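Gethin table-clearing set: README and fault notes

Last edited November 2, 2022, by Mared Vaughan

READ THIS FIRST

Part of this set was recorded with a gripper fault on the right arm. The bad episodes are still in the download. They are flagged, not removed. If you train on everything without filtering you'll get a policy that lets go of plates. We know because we did it.

What's in here

Two-arm teleop, tableware on a gray tabletop. Bowls, plates, small stuff. Wrist camera on each arm, joint positions, gripper opening (commanded and measured), motor current. 2401 episodes. Operators were Kristine Catacutan and Jeferson Siqueira, with Gwilym Parri filling in during the second half.

Folder layout
episodes/ one folder per episode, video plus a state log
meta/ task text, operator initials, arm pairing
flags/ fault flags, read the next section
tools/ loader, filter script, the current plotter (rough)

The fault

Right gripper loses grip force partway through a lift. Commanded opening stays closed, measured opening creeps up, then the thing in the fingers drops. No error from the controller. The status light stays green the whole time, so don't go by the light.

First seen in March, on a plate. Kristine logged it as operator error and so did everybody else for a while, me included. Sorry Kristine. It got called "slip" in the notes field, so if you search the notes search for slip, sliped and dropped, all three.

Heavier items are worse. Wide plates gripped at the rim are the worst, the load sits a long way out from the fingers. Small bowls mostly survive, which hid the problem: a lot of the early sessions were bowl first, plate second, and the bowl half looked fine.

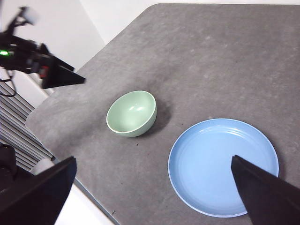
Cause, as far as we got: a worn set screw on the drive coupling inside the right gripper. Under load the shaft turns a little inside the coupling and the encoder is on the motor side of it. Gwilym found it by holding the fingers with the power on and pushing. Please do not do this. See safety, below. The measured opening in the log comes from a separate sensor on the finger carriage, that's why it shows the creep and the controller never did. Nothing on our side was comparing the two numbers.

Swapped the coupling, put thread locker on, reran the plate lifts. No creep in those. The left gripper was opened too and its screw was tight.

Flags

0 clean
1 creep seen in the log, object not dropped
2 creep and drop
3 not checked (log missing the measured opening)

Flag 3 is mostly the oldest sessions, logger was writing only the commanded value back then. Treat 3 as bad unless you want to watch the video yourself. Flags 1 and 2 were set by script and then Jeferson went over the 2s by eye. The 1s have not been gone over. Expect a few wrong ones, mainly where an operator opened the fingers slowly on purpose.

Filter script defaults to flag 0 only. To keep the rest pass --keep with the flags you want.

Also wrong, smaller stuff

Episodes 500 and up have the wrist camera clock running late against the joint log, up to 14 frames. The loader shifts it. If you read the raw files yourself you have to do the shift yourself, the offset is in meta per episode.

Task text says "dish" for both bowls and plates in the early sessions. Never fixed.

Some episodes have the other arm hanging in the wrist view doing nothing. That's normal for this set, both arms were powered all session.

Safety

Now the rule for this cell, and for anyone copying the setup from Ornico or from the Hirent notes:

- Hands out of the fingers unless the arm is powered off at the wall. Software stop doesn't count.
- Green light does not mean the grip is good.
- No glass or ceramic until the opening check passes at the start of the session. The check is in tools, takes a minute.
- If a thing drops, stop, save the episode, write it down as a drop. Don't redo it and delete the first one. We lost evidence that way.
- Two drops in a session, the arm is out of use until the coupling is looked at.

The runtime now compares commanded and measured opening and halts both arms on a mismatch. Threshold is a guess. It false trips when you pinch soft things, sponge etc.

To do

go over the flag 1 episodes
rename dish
write the threshold down somewhere that isn't my notebook
ask Angharad Bowen if the Standovum arms use the same coupling, she has the drawings

Questions to me. Drops in your own copy of the rig, send the state log, video alone doesn't help much.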